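Paper bags for kitchen scraps keep failing on the way to the bin

Posted in Home & Garden > Composting

Said Benkirane
My building switched to paper bags for food scraps in August. I have no quarrel with the idea. My quarrel is with the bottom of the bag, which gives up somewhere between my kitchen and the bins, usually on the stairs, usually when a neighbor is coming up them. I buy the plain Pinent ones, 80 to a pack. I've tried carrying them from underneath like a newborn, and I've tried carrying them very fast. Coffee grounds and melon seem to be the worst offenders. Is there a trick to this, or do people just own more mops than I do?
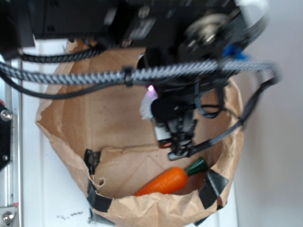
Brown paper bag, open at the top.

I should add that plastic liners aren't allowed, even the compostable kind, and my freezer is the size of a shoebox, so please don't tell me to freeze everything.

3 replies

Hatsue Fujimoto
You're putting wet things in a dry bag and leaving them there to get acquainted. I've been at this for years and lose maybe one bag a winter.

Drain first. Tea bags, melon guts, anything that drips goes in a colander in the sink for 10 minutes. Coffee grounds I tip onto a plate and forget until evening. Then line the bottom of the bag with two sheets of newspaper, folded so they come up the sides a little. Egg cartons torn in pieces work too, and so does the sad last third of a paper towel roll.

Second, stop storing the bag on the counter. A flat counter traps moisture under it. I stand mine on a wire cooling rack inside an old Katayama stockpot that lost its lid in a move. Air gets underneath and the bottom stays stiff.
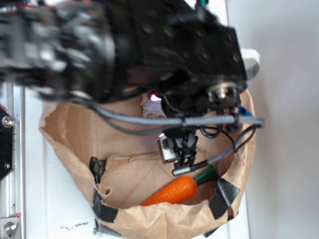
And empty it every other day even if it's half full. I know that feels wasteful. A bag that has sat for five days in a warm kitchen is basically soup with handles, and yours doesn't even have handles.

If the stairs are long, carry the whole pot down and lift the bag out at the bin. You'll look like you're delivering dinner to somebody you dislike, but you'll arrive with everything you left with.

bin_there_248
get a bucket. rinse bucket. done. i don't understand why this is hard

Sindine
Bucket is fine if your bin room has a tap. Mine doesn't, so I was walking a filthy bucket back up four floors and meeting the same neighbors Said is meeting.

I went over to double bagging, with a handful of sawdust between the two. The pet store sells it as hamster bedding and one bale has outlasted two hamsters. Wood pellets are good too but they swell, so go easy.
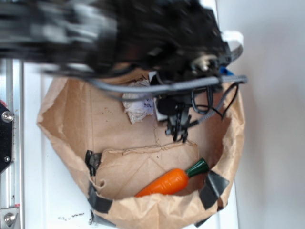 Also check the fold at the bottom before you fill it. If the glue is lifting at one corner, that one's for onion skins and dead flowers only. I keep a separate stack of bad ones, which my husband thinks is a symptom of something.

Said Benkirane
Tried the colander and the newspaper this week. Two trips, no incidents, though the colander is now permanently occupied and I've had to strain pasta with a saucepan lid. Will look into hamster bedding. The bucket suggestion is noted.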